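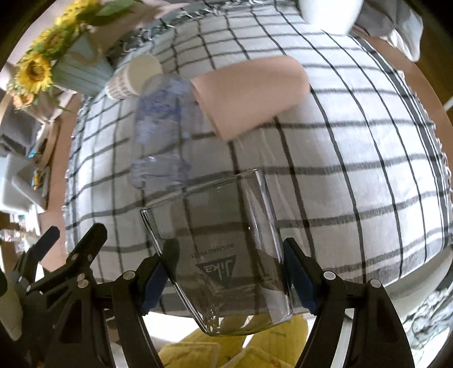
We use this cloth

Nantana Tanasarn

1/ In our office kitchen the table had no cloth for five years. In January I brought one from home, white with black lines, and now people sit down to eat.

2/ The fringe gets loose threads in the machine. I wash it at 30 in a pillowcase and dry it flat.

3/ Plastic cups I rinse and use again for pens or seeds. Adaeze Etim took 19 of them for her tomatoes.

4/ Pink napkins are from Senis, 200 in a pack. Too thin, but the colour is nice.

5/ Does anyone know how to stop a fringe from fraying more?

Print | E-mail

This site uses cookies. Accept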